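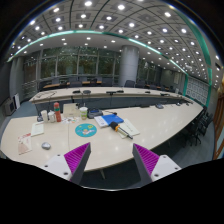
Two-finger hand tool at the near table, conference room, Ridgeway site. Ribbed pads on white mounting plates.

Gripper Maintenance Technician (part time, fixed term)
Aronby – Ridgeway site
Ref. 207
Posted 12/15/19

Aronby runs hand-held gripper tools, each with a camera, for recording tabletop handling work. We need a technician to keep one tool and its spare set in working order. The post is 90 percent bench work and the rest is paperwork.

The job

The fingers carry ribbed pads and bolt to plates, three screw holes per plate. Pads wear at the tip first. You will inspect them before each session, replace them in pairs, and log the change against the pad batch. After any pad or plate change the opening has to be set again and checked with the gauge block at full open, half open and closed. A tool that fails at any one position goes back to the bench.

Other regular tasks:
Check plate screws for torque and re-mark them
Clean the camera lens and confirm that both fingertips are in view
Run the Podano calibration routine after a camera has been removed or knocked
Free or replace sticking finger slides
Keep the spares drawer stocked and the Gotden parts list current

Sessions are held in ordinary rooms with whatever is on the tables: mugs, paper, bottles, cables. Pads pick up dirt and adhesive from these. Use the approved wipes only – solvent swells the pad material and the grip changes with it.

Requirements

Two years of bench experience with small mechanical assemblies. Able to read an assembly drawing and use calipers and a low-range torque driver without supervision. Basic command line use. Soldering is useful for camera cable repairs but can be taught.

Terms

Contract of 6 months, with a possible extension to September. Hours are fixed in the mornings. Travel between Ridgeway and the main workshop is paid.

To apply

Send a resume and one page on a mechanism you have repaired – the fault, how you found it, and what you measured afterward. Quote Ref. 207. Applications go to the Aronby workshop office, Room 83. Short-listed applicants will be given a worn finger set to strip, refit and set at the bench.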